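I did my four weeks at Climumside in June, and I'm writing this up mostly from the notebook I kept in my back pocket, so sorry if it jumps a bit! The company repairs and repacks bags and luggage for a chain of shops, and last winter they put in an automated packing line from Sastik. My question for the project was pretty simple: what does the day look like now for the people who used to do all of it by hand?

## Who I talked to

Mainly Annick Roussel (bag inspection for 16 years), Boonsong Wiriya, who came over from shipping, and Hervé Lecomte, the shift lead. Amerley Agyeman from my class did half of the interviews with me and typed up way more of them than I did. Thank you, Amerley.

## What changed on the line

Before, one person opened a bag, checked the zippers and straps, stuffed it with paper, tagged it and boxed it. Now the line does the tagging and boxing and people do everything before that. On a good day 500 bags go through. Hervé showed me the old log and a busy day used to be a lot less than that, but he also said the old log was filled in by whoever remembered to.

Annick likes that she doesn't lift boxes anymore (her shoulder is much better). What she doesn't like is the pace. The line has a light that goes amber when it's waiting for a bag, and she told me she sees that light when she closes her eyes at night. Boonsong feels the opposite, he thinks the amber light is great since it tells him when he can slow down!

## The new job: showing the robot how

Soft bags are still a problem. A suitcase keeps its shape, but a backpack slumps, and the straps go wherever they want. So there is now a second kind of work, upstairs, where people handle bags with hand-held grippers and the recordings are used to teach the robot. Yutong Xia runs it and lets people from the floor sign up for half shifts. I tried it on a Thursday and it's harder than it looks, you really miss your fingers when you go for a strap.

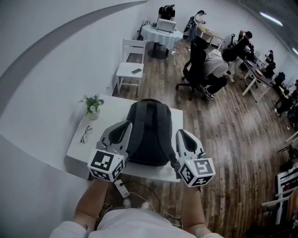

### What people think of it

Boonsong signed up right away and now does two half shifts a week. He says he finally gets to sit with people and talk, which you can't do next to the conveyor. Annick went once. She was good at it, Yutong said so, but she came back down with a question I couldn't answer: if she teaches it everything she knows about backpacks, what does she do after that? Hervé says there will be repair work. There is no plan on paper yet, I asked.

## What I'd do differently

I only talked to the day shift, and the night shift has the line running with fewer people, so their answers could be totally different. I should also have asked about pay for the upstairs shifts earlier than my last week (it's the same rate as the floor, but people had heard all kinds of things). Amerley wants to go back in the fall and interview the night crew, and Hervé already said yes.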